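Search this site Search Go

Laundry > Folding > Folding on the bed

How to fold laundry on a bed without ending up sleeping next to it

Every folding guide I have ever read begins with a clear, waist-high table in good light. I have never owned this table. Neither has anyone I know, with the exception of Maureen Ackroyd, and hers has had a jigsaw on it since January.

The rest of us fold on the bed. It is large, it is already paid for, and it is generally the only flat surface in the place that isn't holding mail. It also wrinkles, slopes, sags toward whoever sits on it and has a way of swallowing socks. So this page is about folding on a bed as it is, with particular attention to the small single cloth, the kind that comes out of the wash in a wad and gets thrown on the sheet while you go look for the rest.

You will need

One bed, made at least as far as the fitted sheet.
One load of laundry, fully dry.
A basket, or a chair that has given up being a chair.
Your forearm.

Step 1. Sort out the sheet first

I know. You came to fold one thing and I'm asking you to deal with another, much bigger thing. But a cloth laid over a ridge will fold along the ridge, no matter what you had in mind, and you'll finish with a rectangle that leans.

You don't have to remake the bed. Put your forearm down flat near the middle and sweep toward the nearest edge, then tuck what arrives under the mattress. Two or three passes will do it. The near side matters most because that's where you'll be working, and it's also the worst side, having been sat on by everybody who ever put on shoes. The wrinkles up at the far end can stay. You won't be going up there.

If the sheet creeps back as soon as you let go, it's a size too small or the elastic has died. My own is an Olholm, bought in a hurry, and it lets go of one corner every night at what I can only assume is a scheduled time. I tuck that corner last and fold fast.

Step 2. Claim a work area

Pick a patch of bed about twice the size of the thing you're folding and move everything else off it. It's fine to move it six inches. The aim is a clear patch, and anybody holding out for a clear bed will still be standing there at dinner.

Then put the wad down in front of you, close to the edge, where your arms can reach it without your knees getting involved.

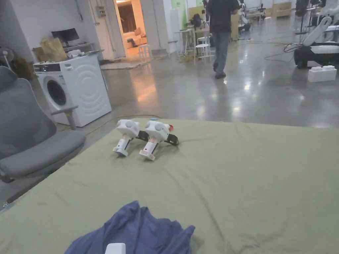 Before: blue cloth in a heap at the near edge of the sheet, with the washing machine only a few steps away.

Having the machine in the same room as the folding sounds like a luxury, and people who have it do get a bit smug. The catch is that the trip from drum to bed is so short that things get carried over in armfuls, and an armful lands as a heap. People with a basement laundry at least have the stairs to think things over. If your machine is close by, carry less each time. Sandra Ackroyd (Maureen's sister-in-law, and the better folder, though I'd ask you not to pass that on) shakes out each piece at the machine and hangs it over her arm, so what gets to the bed is a stack of sorts. I have tried this. It works until the phone rings.

Step 3. Find a corner

This is the step where most cloths defeat most people. A crumpled cloth has four corners and will show you none of them.

Don't dig. Pinch the highest point of the heap between finger and thumb and lift it straight up until the rest hangs down. Whatever you've grabbed is almost certainly the middle, but gravity will now do the searching, and the lowest point hanging off the bottom is nearly always a corner. Take that in the other hand and drop the first one.

Now run your free hand along the edge from the corner you have. Keep the hem sliding between your fingers until it runs out. That's corner number two. If you come back around to something with a label on it, you've gone past, and you should keep going anyway because the label side is usually a short side and you can start from there.

Ilham Gunawan, who once spent a whole summer folding towels for a hotel, says they were never allowed to look for corners at all, only to feel for them. I pass this along for whatever it's worth. I still look.

Step 4. Drag it flat

With a small cloth you have a choice between the flap and the drag.

The flap is the one from the detergent commercials. You hold two corners, snap your wrists, and the cloth billows out and settles gently on the bed. In life it settles on the lamp. It also needs both hands and a run of clear air, and it sends lint over everything.

The drag is duller and I recommend it. Lay the cloth down still bunched, hold one end lightly against the sheet with your off hand, pinch the other end and pull it slowly across the bed, keeping your hand low. The sheet has just enough grip to hold the cloth back a little as it goes, and a lot of the creases open up on their own. You want the pulling hand only an inch or so above the surface. If you lift, the middle comes up, folds under itself, and you get to start over.

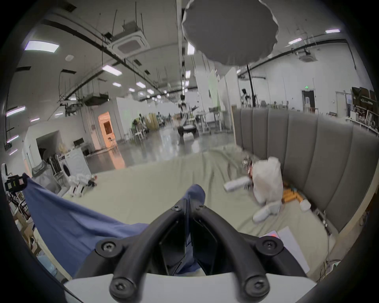

Pull on the diagonal first if the cloth is badly bunched, then straighten it up with a second pull along one side. A diagonal pull stretches the weave a bit, so don't lean on it with anything knitted. For an ordinary cotton cloth it's harmless.

Don't worry about the very tip where you were pinching. It will stand up in a little peak, like meringue. Let go, press it down with your palm and move on.

Step 5. Smooth from the middle

Flat of the hand, center of the cloth, push outward. Go toward each side once. If you start at an edge and push in, all you are doing is moving a wrinkle to a new address.

Check that the sheet hasn't come along for the ride. If there's a fold in the sheet under your cloth, you'll feel it as a hard line. Lift the cloth, flatten the sheet, put the cloth back. This is the point at which Keith Crabtree, a man with strong views and a very tidy closet, lays a big tray on the mattress and works on top of that. It's a good idea. I've left it out of the list above because then I'd have to go find the tray.

Step 6. Fold

In half, bringing the far edge toward you. Line up the two corners nearest your strong hand first, then the other pair. Run the side of your hand along the fold once.

In half again, left over right or right over left. Please don't write to me about which.

For a small cloth you can stop there. If it's going in a narrow drawer, fold it in thirds the long way instead of the second half, and stand it on its edge with the others. A drawer that took 16 cloths lying flat took 17 of mine standing up, which after all that effort felt like a rather modest dividend.

Put the finished piece on the far side of your work area, never the near side. The near side is where your hip goes.

Step 7. Get it off the bed

A folded pile on a bed is laundry with a deadline. You'll mean to put it away after this next thing, and then it'll be eleven at night and you'll move the whole lot to the chair, and by morning it's clothes again, only flatter.

So walk it to the drawer before you start the next batch. If the drawer is in another room, load up the basket and take it when the basket is full. I use a Dawber basket with one handle left. Poppy Greenwood uses a Wiker, which has wheels, and she has become insufferable.

Problems

The cloth slides around when I smooth it. Your sheet is too slick, probably satin or a worn polyester blend. Put a bath towel down and work on that.

It keeps folding crooked. Plenty of cheap cloths aren't square. Lay one flat and match the corners diagonally, and if they miss by a thumb's width you can stop blaming yourself. Fold to the corners and let the sides do what they like.

It's stiff. Too much detergent or too long on the line. Scrunch it in your hands a few times before step 3. Yes, you're crumpling it in order to uncrumple it.

The mattress dips where I stand. Work kneeling on the floor, on a cushion, or move toward the foot of the bed, where mattresses tend to be firmer. Mine is an old Zunau and has a valley in it that I've come to think of as a feature.

Somebody is in the bed. Fold on the other half.

Larger things, such as duvet covers and the fitted sheet itself, get their own page, which I'll finish as soon as I've worked out how to do the fitted sheet.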